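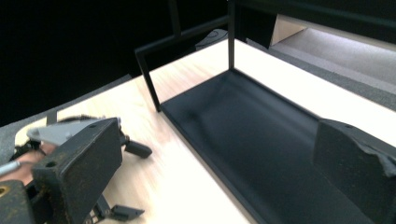 The league should stop deciding playoff seeding with a coin toss, and it should do it before the next season starts in April. I have covered Skultano for three seasons now, and I have seen plenty of bad calls and bad weather. Those are part of football. A coin is not part of football once the kickoff has been settled.

For anyone who missed it, Skultano and Garov finished level on wins. They split their two games, and both times the home team won by three. The rulebook goes to division record next, and that was even. After that it goes straight to the coin. Garov called it right, got the home game, and Skultano spent six hours on a bus to play in front of 2,820 people who were all cheering for the other side. Skultano lost 35-18.

Maybe they lose that game anywhere. Garov ran the ball all afternoon and the Skultano front seven had no answer for it after the first quarter. I'm not arguing that the wrong team won. I'm arguing that home field was worth something to both clubs, and they had played a full schedule to earn it.

There are better ways to break a tie. Points allowed would be my first choice. Some coaches don't like it, and their complaint is fair enough: it can push a team to keep its starters in when a game is already decided. Cap the margin that counts in any one game and most of that problem goes away. Strength of schedule would work too, although in a league this small the schedules are so close that it might not separate anyone.

The other argument I hear is cost. Home playoff games bring in gate money, and a few owners seem to think a coin is the one method no club can complain about. Jaunzems made that case last year after winning a toss of its own. I notice Govus, who lost that one, has not made it.

Skultano gave up fewer points than Garov over the season. The gap was 66 points, and most of it came in the second half of the year, when the defense switched to two deep safeties and stopped giving up the long pass. That is real work done on the field – film, practice, players learning a new job in the middle of a season. Under the current rules it counted for nothing.

The rule change needs a simple majority of the clubs. Skultano should put it on the agenda at the winter meeting, and Garov should second it. They won the toss this time, but they have also lost two of them in the past and they know what that bus ride is like.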